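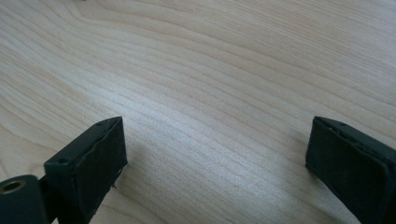

*Pale tabletop, grain running upper left to lower right, brighter patch left of center.*

Datasets > Surfaces > Clommont Tabletops

Overview Files Card Issues History

# Clommont Tabletops

Close views of light wooden tabletops, with a finish note for each. Maintained by Edgardo Manalastas. Card last edited 21 September 2026.

## What is in it

There are 614 images of 49 tabletops. Every top has a row in `tops.csv` with these columns:

- `top_id`
- `tone` (pale, mid, dark)
- `grain` (straight, curved, mixed)
- `marks` (none, light, heavy)
- `finish_claimed`

The last column is called `finish_claimed` for a reason. It holds whatever the seller or owner told us. I would not train anything on it and expect to learn about finishes. Two shops, Kovov and Evangelista, supplied most of the tops, and they use the word "natural" for what look to me like different things.

## Tone and grain

The tone labels are weaker than they look. The top shown on this card is labeled `pale`, and most people would agree, but the wood reads silvery in the bright patch and duller and grayer to the right. Crop a small square from each area and you could talk yourself into two different tables. Please don't sample color from one spot and call it the color of the wood.

Grain is on firmer ground. `curved` means long bands that bend or fan out, like the ones on this top. `straight` means they don't. `mixed` is where Dalibor Tóth and I could not agree, and it probably says more about us than about the tables.

## Marks

`none` means no scratch or stain was visible in the image. It does not mean the table is unmarked. Fine scratches vanish under flat light, and a glare patch can hide a ring completely. In June we relabeled five tops from `none` to `light` after looking at them again from a low angle - I doubt those were the only ones.

## Species

There is no species column. We had one and I took it out. Guessing species from a pale surface with flowing grain is a parlor game, and I have not seen evidence that our guesses beat chance.

## Splits

Split by `top_id`, never by image. An early user split by image, reported a very high grain score, and had mostly measured whether a model can recognize a table it has already seen.

## Loading

 python load_tops.py --split train --size 2,000

The `size` value is the long side in pixels. The comma is accepted.

## Recent items

- Cito Chair Seats
- Clommont Tabletops: June relabel notes
- Kovov Shelf Edges
- Low-angle lighting checklist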